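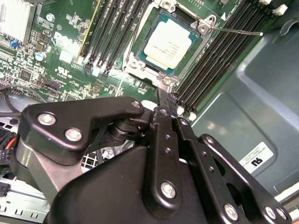
*Figure 1. Processor in its socket, chassis open.*

# Surkirness Walls: A Mural Archive

Lilibeth Cruzado, with Wolfram Teuber
Final report, Public Art Studio

## What we set out to do

Surkirness has more painted walls than it has places to eat lunch. Most were done without permission, a few with it, and the ones with permission are easy to spot by the sponsor's name in the corner. We wanted to photograph as many as we could in one semester and put them somewhere people could look at them by street, painter and date.

The plan called for 500 photographs. We ended with 553, of which 60 are the same heron on Talavera Street in different light. Wolfram took those and will defend every one of them.

## Fieldwork

We walked the old cannery district first, then the rail cut, then the alleys behind Talavera. Each wall got a straight-on view, a detail and a shot from across the street to show what the painter had to work around (drainpipes, mostly). The best drainpipe in town has been turned into the neck of a trombone.

Dates were harder. Painters sign their work but hardly ever date it, and neighbors' memories differed by as much as ten years on the same wall. Where two people disagreed we recorded both answers. Where three disagreed we wrote "undated" and went home.

We spoke with about 20 residents. Opinions on the Jotov wall, a two-story portrait of a woman gutting a fish, ran from "the only good thing on this block" to a request that we help get rid of it. Neither of us had the authority, though it was nice to be asked.

## The archive

Everything is stored in Clarkora, the catalog the department already uses for its slide collection. It has a required field for "frame material." We entered "building."

## What went wrong

Four murals were painted over before we reached them, all in the same beige. We list their locations anyway, using descriptions from people who lived across from them. One contained either a whale or a bus.

We also left lettering out of our first survey on the grounds that it wasn't really painting. This was a mistake, and we had to walk the rail cut again in June to fix it.

## Still to do

The north side of the harbor hasn't been surveyed. The spreadsheet of walls reported there is in the project folder, under Wolfram's name, in the tab called "herons 2."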